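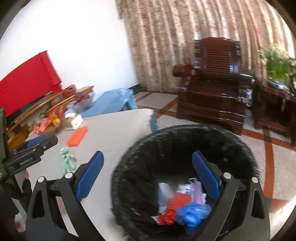
Tidy-up recording with hand-held grippers: questions about the rules

Last updated 11/08/2021. Maintained by Yevdokiia Karpenko, Tinbridge field office. If your question isn't answered on this page, ask your site lead before you start recording.

Who do these rules apply to?

Anyone who records table-clearing or sorting tasks with the hand-held grippers in a home, office or shared room on the Tinbridge list. They apply to new starters from the first practice session onwards. The rules for fixed arms at Vukthorpe are kept on a separate page.

What do I need to check before the first take?

Four things. The finger pads are firmly seated on both grippers. The pivot pins are all in place and nothing wobbles. The jaws open and close through their full travel without sticking. The lens is clean. Write your initials on the session sheet once you have done this. If a pad has split along its edge, change it before you start, even if it still grips.

Does the bin have to be lined?

Yes, always. Fit the bag so it folds over the rim the whole way round. A bag that has slipped down on one side catches the fingers and spoils the take. Any colour of bag is fine.

Where should the bin stand?

On the floor next to the table, close enough that you can reach over it without taking a step. Don't put it on a chair or a box. Once a run of takes has started, leave it where it is. If it gets knocked, finish the take, put it back and make a note.

What may go in the bin?

Clean, dry packaging: wrappers, paper, plastic bags, disposable cups. No food, no liquids, no glass, no batteries, no blades, and nothing with a name or address on it. Cups must be emptied and wiped out beforehand. Toys, bowls and other household things that are part of the table setting stay on the table unless the task card says to move them.

How full can the bin get?

Up to half. After that light items start to sit on top of each other and roll back towards the rim. Empty it between takes, never during one.

Can I drop an item from above the rim?

Yes, that is the normal way. Bring the item over the opening, pause, and open the jaws. Don't throw or flick. You don't need to push the fingers down into the bag, and please don't press the rubbish down with the gripper. If the jaws have gone into the bag for any reason, wipe the pads before the next take.

What if something misses?

Pick it up with the gripper and carry on, as long as it's within reach. A miss followed by a clean recovery is a good take and should be marked "recovered" on the sheet. If it has gone under furniture, stop the take and fetch it by hand.

Do I have to use both grippers?

Only if the task card is marked two-handed. For two-handed cards, keep the second gripper over the table while the first one is at the bin. It can hold still. Don't let the two touch - if they knock together, stop and check the pads and pins again.

Are gloves required?

Not for this set of tasks. You may wear them, including the sort with open fingertips, if they fit closely and don't cover the trigger. Loose cuffs and bracelets have to come off.

How fast should I move?

At the speed you would use if you were carrying a full mug. Quick swings smear the picture, and Myroslav Kravets, who checks the takes, will send back any where the item can't be made out at the moment it is let go. Some blur on the way between table and bin is accepted.

Should I tidy the room first?

No. Leave chairs, plants, shelves and curtains as they are. Do remove or cover photographs of people, letters, screens that are switched on and anything else private. Check that you have a clear path on the floor and that no cables cross it.

What about sunlight?

Daylight is welcome. Drawing a patterned curtain is fine, and so is a patch of sun on the floor. Avoid pointing straight at an uncovered window for the length of a take.

How many takes make a full set?

34 for each room. A set can be split over two days if the bin and table go back to the same places. Mark their corners with paper tape before you leave.

Can other people be in the room?

A second recorder or the site lead, yes. Members of the household should be out of the working area, and children and pets out of the room with the door shut.

What happens if I trap a finger?

Stop, put both grippers down on the table and tell the site lead, even if the skin isn't broken. It goes in the accident book the same day. Hryhorii Kuzmenko looks after the book at Tinbridge.

Which form do I use to report a damaged gripper?

Form 254. Tie the red tag to the handle and put the gripper in the repair tray. Don't swap parts between two damaged ones to make a working pair.

Who clears up afterwards?

The person who did the last take. Tie the bag and take it away with you, wipe down the table and both sets of pads, and return anything you covered or moved. Get the householder's signature on the session sheet before you go.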